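Toaster oven door won't stay up, and what do you put under yours?

anika_r
Posted 15 Feb 2026
Hi all, longtime reader and very occasional poster. I have a small silver toaster oven that gets used for everything from garlic bread to reheating my son's leftover pizza, and I'm trying to settle two things before I drive my family crazy. First, the door has gotten lazy. It used to hold halfway, and now it just drops all the way down if I let go. Second, I'd like to know what you all keep under yours, as my counter is old laminate and I worry about it every winter when the oven is on twice a day.

With the door down, the handle reaches the tabletop and the glass lies very nearly flat. I used to slide the rack halfway out over it, and lately I'm scared to. 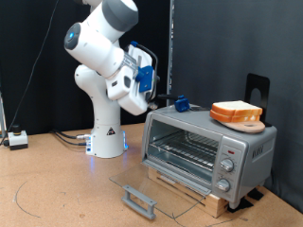 Door all the way down, wire rack in place.

If anyone has replaced hinge springs on a little one like this, I would love to hear how it went – I'm handy enough with a screwdriver but I don't want to take the whole side off for nothing.

trefor_ll
Hello Anika! Mine did the same thing in January and it was a spring that had slipped off its hook on the left side. I unplugged it, let it sit overnight, took off the side panel and hooked it back with needle-nose pliers. The longest part was finding the last screw, which had rolled under the fridge (my wife found it, as usual). I'd try that before ordering anything.

kohei_m
I'd be a bit more careful than Trefor. There's wiring behind those side panels, and on my old one the insulation came away when I opened it up. Good springs aren't worth a bad wire. If the door still closes snugly, I'd live with it and keep one hand on the handle when you open it.

trefor_ll
Fair enough, Kohei, though I did say unplugged! Mine had plenty of room in there. They're not all built the same, I suppose.

raimonds
On the other question, is that cork under it? It looks like it from the color. I had cork under mine for years and loved how quiet it was, but crumbs get into the surface and you never get them all out. I went over to a big ceramic floor tile, $3 from the leftover bin, and it wipes clean in a second.

anika_r
It does look like cork, doesn't it? I like the warm color of it, but you have a point about crumbs, and we are a very crumby household. I may go looking for a tile this week.

kenta_n
I disagree about tile, sorry Raimonds. Mine slid every time I pulled the door down, until I stuck rubber dots underneath. Cork grips, and you can vacuum it.

raimonds
Rubber dots are cheap, Kenta :) But yes, I'll give you the sliding.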